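Wragg Number Board: Set-Up and Use Guide
Section 2. Laying Out and Resetting the Board

2.1 Scope

This section covers the table layout, the order of work, and the reset procedure for the wooden number-matching board. It applies to all boards issued to the Bristberg and Dorkthorpe activity rooms. For cleaning and storage, see Section 3. For replacement pieces, see Section 6.

2.2 Terms used in this section

Board: the framed wooden base with recessed slots.
Number piece: a loose piece printed with one number.
Picture row: a row of counting pictures. There is one picture row below each number row.
Open slot: a recess with no piece in it.
Reset: returning the board to the state in which every number piece is in its own slot.

2.3 Before you start

1. Clear the table. Leave nothing within arm's reach of the board that is not needed for the session.
2. Wipe the table with a damp cloth and dry it. Grit under the board will mark both surfaces.
3. Check the underside of the board for pieces stuck there from the last session.
4. Place the board flat in the middle of the table with the 1 at the top left as seen by the person who will use it.
5. Press lightly on each corner. If the board rocks, turn it over and check for debris.

CAUTION: The number pieces are small. Do not leave the board out where children under three can reach it.

NOTE: A pale, plain table is preferred. Patterned cloths make dropped pieces hard to find.

2.4 Row layout

The board has four rows, read from the top.

Row 1: numbers 1 to 5
Row 2: counting pictures for 1 to 5
Row 3: numbers 6 to 10
Row 4: counting pictures for 6 to 10

Each picture shows the quantity for the number directly above it. Match a piece to its picture first and use the color of the number only as a second check. Color alone is not reliable, as some colors appear more than once on the board.

2.5 Partial set-up

Partial set-up is used for first sessions and for short sessions. Most of the number pieces stay in place and only the end of one row is left open.

1. Start from a full reset.
2. Lift out the 5 and then the 4. Use the finger and thumb on opposite edges of the piece. Do not pry with a tool.
3. Set the two pieces aside until the user is ready.
4. Confirm that 1, 2 and 3 are fully down in the top row and have not lifted at the edges.
5. Confirm that 6 through 10 are in order in the third row. 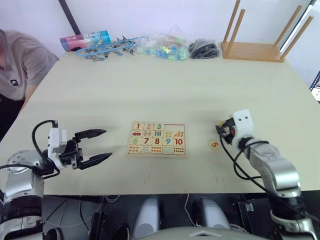

Page last changed: June 25, 2023

With the board in partial set-up, the opening is at the top right corner. The 1, 2 and 3 are printed in red, pink and teal. In the third row, 6 is green, 7 is red, 8 is dark red, 9 is blue and 10 is red. If the colors on your board do not follow this order, stop and compare the pieces with their pictures before going on.

2.6 Placing the pieces

1. Hold the piece level over its slot with the number upright.
2. Lower it until it touches the base of the slot.
3. If it does not drop in, turn it slightly and try again. Do not push.
4. Run a fingertip across the face of the piece. It should sit evenly, with no raised corner.
5. Place the 4 before the 5.

CAUTION: Forcing a piece can split the edge of the slot. A split edge cannot be repaired on site. Withdraw the board and report it.

NOTE: In damp weather pieces may swell and fit tightly. Move the board to a dry room overnight before use. Do not sand the pieces.

2.7 Full set-up

1. Start from a full reset.
2. Remove all number pieces from Row 3, then all from Row 1.
3. Place them face up in the tray, in any order.
4. Put the tray on the side of the user's preferred hand.
5. Fill Row 1 first. Go to Row 3 only when Row 1 is complete.

The 10 has the most items to count, shown as an array of black dots. Allow extra time for it.

2.8 Reset

1. Return every piece to its slot.
2. Read the numbers aloud from 1 to 10 while touching each one.
3. Compare each number with the picture under it.
4. If a piece is missing, search the table, the floor and the tray before putting the board away.
5. Enter the board number and the result in the room log. Use the short code 924 for a complete board.

A board with a missing piece is not to be shelved with complete boards. Put it in the Ginari box and attach a tag stating which number is missing.

2.9 Common problems

Piece sits high: dust in the slot. Brush out with a dry, soft brush.
Piece is loose: wrong piece in the slot, or worn edge. Try it in the other open slots first.
Numbers fade: normal after long use. Replace the piece when the number cannot be read from a seated position.
Board will not lie flat: warped base. Withdraw from use.

2.10 Service interval

Inspect slots and edges after every 3,000 placements or every 6 months, whichever comes first. Send inspection sheets to Marjorie Mapplebeck, Dorkthorpe stores. Keep one copy with the board.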